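23 April 2022
By Giang Kim

Vallero is a location-sharing app for small groups, tested on two mid-range Android phones with version 2 of the client. Setup takes an account, a phone number and a group code. Each member then picks a refresh interval; the shortest is 30 seconds.

Accuracy outdoors was good. Indoors the marker drifted to the next street and stayed there until the phone was moved. Battery use was higher than I would accept at the shortest interval — the five-minute setting is the sensible one.

History is capped at 1000 points per member, after which the oldest are overwritten. Export is plain CSV, with timestamps in UTC only. Sharing can be paused, but the group is told when you do it.

The privacy page is short and readable. It does not say how long deleted accounts are kept. I asked support and had no reply. An update is due in May
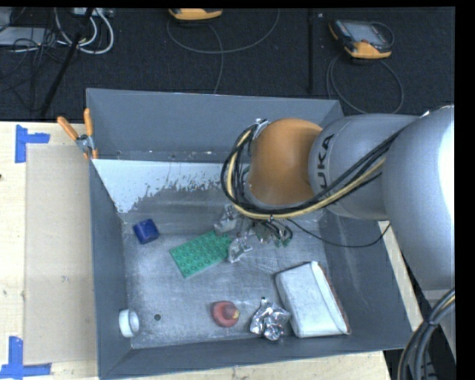 and should add local time to the export.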